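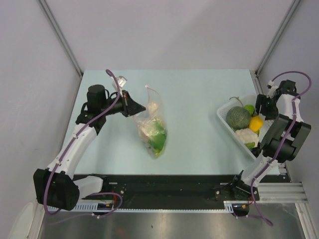 Fig. 4. Produce bag and white basket on the table.

4.2 Sorting fruit and vegetables into the basket

1. Wipe the tabletop and let it dry.
2. Put the white plastic basket at the right side of the table.
3. Lay the clear bag in the middle and open it fully before taking anything out.
4. Move hard items first: potatoes, carrots, apples. Soft fruit goes on top.
5. Weigh the full basket. If it is over 60 per cent of the limit on the Gurden label, use a second one.
6. Fold the empty bag and keep it for the next load.

Note: Remove stickers and rubber bands at step 4. Bruised items go in the Skonlow tub and are used the same day.

Caution: Do not lift the bag by one corner. Thin bags can split with more than 300 g hanging from a single point.

Caution: Keep empty bags away from small children.

Basket cleaning is covered in section 19. Revised 02/06/2022, D. Shabalala.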